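Club Sailing Forum > Offshore and Passage Racing
Thread: Helano Cup – handicap and the old routing PC

leewardlee
24 May 2021
Draft notice of race for the Helano Cup is up on the club page. Course is 130 miles again, out around the Skindaditz light and home. The big change is that they want to drop the split between cruising and racing divisions and score everyone on one handicap list. I don't like it. We had six boats in cruising in March and I doubt half of them will enter if they are scored against stripped-out boats with carbon sails.

Separate matter, the desktop we use for weather routing and results is open on the bench and getting its memory sorted before the race.
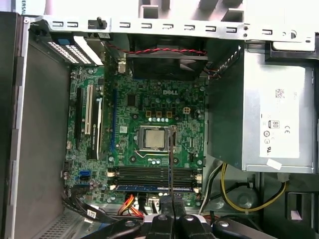
What time do entries close?
Noon the day before the start. Late entries pay double and go to the bottom of the berth list.

tworeefs
I'm for one list. Splitting a fleet that small means you get a trophy for showing up. The handicap is supposed to deal with the difference between boats, so let it.

old_genoa
It deals with it on paper. On a course with that much reaching, the heavy boats do fine. Put in a long beat home from Skindaditz and they are still out there at breakfast. I was on Enov in March and we sailed a clean race, no torn sails, no bad tacks, and finished almost 5 hours behind the first boat. Corrected time still had us near the back.

tworeefs
You also went inshore of everyone else after the light and parked. I could see you from where we were.

old_genoa
We had breeze for the first hour in there. But fine, that cost us some of it. It didn't cost us all of it. 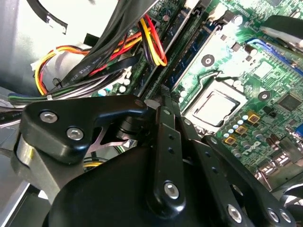 Routing PC, cover off. Click for full size.

spinnaker_sock
Can someone say what is happening with safety gear? The draft says a liferaft is required for all boats. Last time it was required for racing and recommended for cruising. I priced a rental and got 487 for the weekend. That's more than my entry, fuel and food put together.

leewardlee
It is in the draft, section on equipment. As I read it:

1. Liferaft on every boat, in service date, stowed so it can be launched by one person.

2. AIS transmitting from the warning signal to the finish. Receive-only sets don't count anymore.
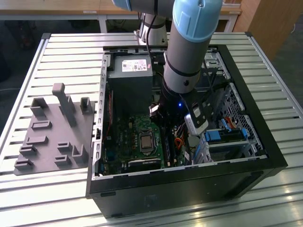
3. Two crew on each boat with a current first aid certificate.

4. Jackstays rigged before leaving the dock. They will check.

spinnaker_sock
AIS I have. The raft I'd have to rent. Is anyone sharing or is that not allowed?

halyard_wrap
Not allowed, it has to be on board. Mahmoud has a spare four-person raft that was serviced this winter, ask on their page. I mean the boat Mahmoud, blue hull, B dock. They lent it out for the last one.

If you sail with more than four you'll need something bigger.

spinnaker_sock
Thanks, there are four of us so that would work. I'll ask.

halyard_wrap
On the handicap question, could we not score it both ways? One list for the cup, and keep a cruising prize for boats without spinnakers. Other clubs do it. It is one more column in the results and doesn't change the racing at all. I've also put a downloaded copy of the course files in the shared folder, so you can run the route at home on your own laptop before the skippers' briefing. 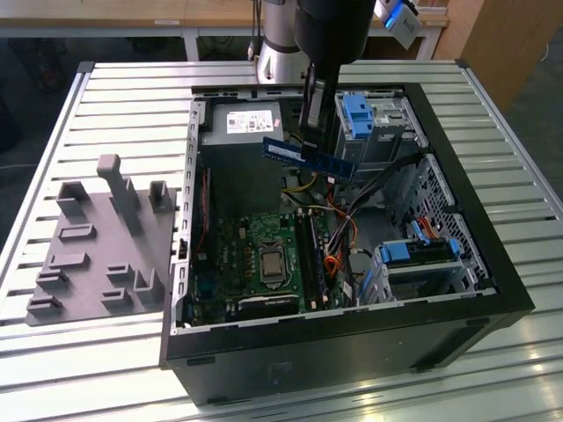
Use the newer file with the moved west mark. The old one takes you well inside the new exclusion area and the protest that follows will not go your way.

tworeefs
I could live with that on the prize. As long as the cup itself is one list.

old_genoa
So could I, if the rule is no spinnakers and no gennakers either. Last time two boats called a gennaker a "cruising sail" and it wasn't much of a contest.

tworeefs
A gennaker on a furler is a cruising sail. Half the boats on B dock have one.

old_genoa
Then we disagree. It's a big downwind sail and the rating should show it.

leewardlee
I'll send in the two-way scoring idea with both versions of the sail rule and let the race office pick. Comments on the draft go to them by email, not here. They don't read this.

spinnaker_sock
Mahmoud's raft is free that weekend. Entry going in tonight.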